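Plorkus week three, plus a rant about labels

Wednesday, March 31, 2021

Quick one tonight, I have to be up early and there is a pot soaking.

So the Plorkus arrived. For anyone who skipped the last post, Plorkus is the fermented stuff, the mince-type product that Pullell has been sampling out to people who signed up on their list. Fungus protein, grown in tanks. No soy. No pea either, so no pea taste, which for me is the whole battle. I got two bags and gave most of one away before I remembered I was supposed to be writing it up.

Cooked it four ways so far. Chili, fine. Chili hides everything, you could put a sponge in chili. Dumplings, better than fine. Pak-hei Hsiao came over to fold (her pleats, my filling, masks on and the back door open the whole time) and she ate hers plain with no sauce, then went back for more. Bolognese, bit sour. I think that one was me, I used the cheap wine. And then burgers, which fell apart in the pan and I ended up eating them with a spoon over rice.

The sourness comes and goes. Raw, straight from the bag, there's a smell like bread dough on day two. Doesn't bother me. Bothered Naveed Kazmi a lot, he said it smelled like a gym bag in a bakery. Goes away with high heat and a dry pan. Do NOT put oil in first. Dry pan, let it hiss, then oil, then onion. I'll die on this hill.

Texture is where it wins. It has a bit of pull to it. Most of the frozen minces go to sand if you cook them past ten minutes and this just sits there and takes it. I left the chili on low for most of an afternoon and it was still chewy.

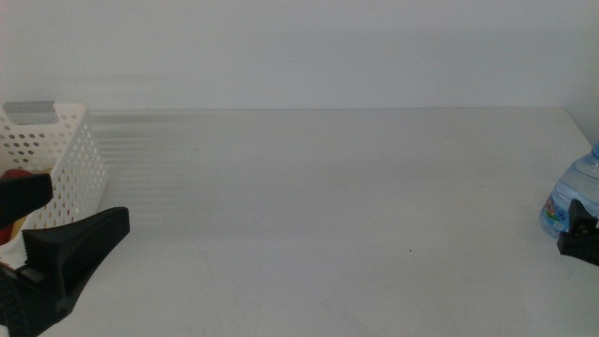
Price though. Pullell hasn't said anything official and the leaflet in the box just talks about "launch pricing soon", which usually means sit down first. Bogumił Kalinowski, who commented on the last post and clearly knows more about tanks than I do, reckons it can't get near supermarket ground beef until somebody builds a much bigger plant. Right now they're making up to 1200 kilos a week, acording to the leaflet. That's nothing. That's a few big cafeterias. So I've been trying to stretch what I have, half Plorkus and half chopped mushrooms, and the mushrooms need draining or you get soup. A white plastic basket with rows of little round holes in the sides, same sort of thing as the one on the white table up there, does the job if the pieces are big enough not to go through. Salt them first. Half and half tastes closer to meat than either one alone, no idea why.

OK the label rant. The front of the bag says "mince". The back says "fermented mycoprotein preparation". There's been a lot of noise about whether plant and fungus products should be allowed to use meat words, and I used to be firmly in the who-cares camp. Still mostly am. Nobody is buying a bag with a mushroom drawn on it and expecting cow. But "preparation" is a terrible word to put on food. It sounds like something for a rash. My aunt read it out loud at the table and put her fork down.

Kuo-hua Tang sent me a link to the other one, Plurka, which I'd mixed up with Plorkus for like a month. Different company, different thing, it's a cultured fat you're meant to blend in. Not on sale anywhere I can get to. If anybody has tasted it, email me, I have questions, mostly about frying.

Freezer note before I forget. I froze 400 grams cooked and 400 grams raw to compare. Cooked came out great. Raw came out wet and a bit grey and I wouldn't bother again. Chin-lung Lui says to press it between two plates before it goes in the pan, will try that with the last of bag two.

Still to do: meatballs, mapo tofu with it in place of the pork, maybe a pie if the weather stays like this. And somebody asked about dogs, no I have not fed it to the dog, he did get some off the floor tho and he's fine.

Pot's still soaking. Night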